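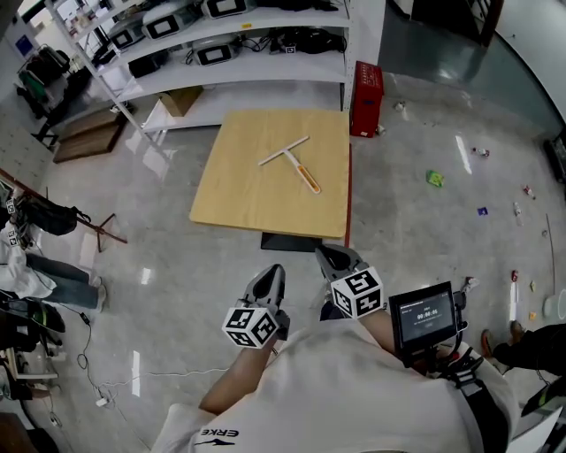
The T-shaped tool on the table, both grippers held out, timer at 00:00:06.

The Remainder

The protocol at Clarkby defined an episode as the period between the start of the timer and the release of the tool. I wrote that definition. It was a single line in the method section and it passed review at Ovberg without a comment.

We recorded 600 episodes of the T-shaped tool. The operator stood at the table with a gripper on each hand, started the timer, picked the tool up by any part, turned it until the crossbar was square to the near edge, and put it down. The starting angle was taken from a printed list. Seven operators took part. They were identified in the data by letter and I will keep to the letters.

Vudance, the trimming program, removed the opening of every episode up to the first movement of the jaws. The reason was storage. A gripper held still over a table produces a great deal of data in which no work is being done, and a policy trained on it learns to hold still. We had seen this in an earlier set, where the arm waited above a sponge until the run was stopped by hand.

After trimming, the policy placed the tool within tolerance on most starting angles. It failed on the diagonals. With the handle pointing towards the lower right, it took the handle in the right gripper, lifted, and let the crossbar swing. I put the failures down to the weight of the crossbar and asked for more data on the diagonals. We recorded more. The failures continued at the same rate.

In April I was asked to clear the drive. The trimmed openings had been written to a folder named remainder, which had never been emptied because it appeared in no one's list of things to empty. Before deleting it I opened a few files to confirm that they held what the log said they held.

Operator D started the timer and did not move the jaws for a long time. The wrists, however, moved. The left went down a little and rolled outwards. The right came up, stopped, and went back to where it had been. Then the left rolled again, further, and the episode proper began with the left gripper closing on the crossbar. I watched the next one. The starting angle was different and so was the movement, but it had the same shape: a small attempt, withdrawn, and a second attempt that turned into the grasp.

I plotted wrist roll before first jaw movement against the side of the eventual grasp. For six of the operators the relation was weak. For D it was strong enough that I checked the script for an error and found none.

D had left Ovberg by then. The exit form gave no reason and the forwarding address was the Siriwardena building, where the company had moved its accounts department. I wrote to ask what the first movement was for. The reply came the same afternoon and was short. D said there was no first movement. D said the instruction had been to start the timer and then pick up the tool, and that this was what had been done.

I sent a clip. There was no answer to that for a week.

In the meantime I restored the openings to 400 of the episodes and trained again, changing nothing else. The policy now waited above the table, as expected. It also made a small movement of the left wrist, withdrew it, and made a larger one. On the diagonals it took the crossbar first and steadied the handle with the other gripper. I ran the test set 3 times and the diagonals held.

I then removed operator D from the training data and ran it again. The waiting remained. The small movement went, and the crossbar swung.

The report to Ovberg states that trimming to first jaw movement discards information relevant to grasp selection, and recommends trimming to first wrist movement instead. Table 4 gives the results with and without operator D. A reviewer asked whether the effect could be described in terms that did not depend on one person. I answered that it could not be on present data.

D's second message arrived after the report had gone. It said: I have watched it several times. I used to hang wallpaper with my father and you offered the brush up to the wall before you put it on. I had forgotten I did that. Please don't use my name.

I replied that we had never had it in the data. The folder has been renamed and added to the backup list. The arm at Clarkby is running the diagonals again this evening, and I have set the log to keep everything from the start of the timer.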